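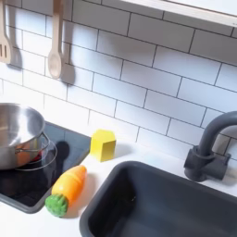
I'd been clerking for Judge Brotov all of two weeks when the Fullbridge file went missing, and of course I was the last one who'd signed for it. My luck! It was 1,654 pages of wiretap transcripts, two boxes, and I'd wheeled them up to chambers myself on a cart with a squeaky wheel (everybody on the third floor heard me coming, so at least I had witnesses).

"You sure you locked the door?" asked Hậu Ninh. She was defending Jitaru, the guy they said had strangled his business partner in March, and she was way too calm for a lawyer whose trial started in the morning.

"I locked it."

"And who else has a key?"

I opened my mouth and shut it again. The judge had one. So did Trovov, the prosecutor, who wasn't supposed to, but he and the judge went fishing together and things got loose around there.

Hậu pulled a folded sheet out of her purse and slid it across my desk. Page 2 of the transcripts. My own coffee ring was on the corner.

"Somebody stuck that under my windshield wiper last night," she said. "Read the last line."

I read it, and then I read it again, and I got up and closed the door. The voice on the phone with Jitaru, the one the cops had marked unknown, had called him "sport." I only knew one man who said that, and I could hear him coming down the hall.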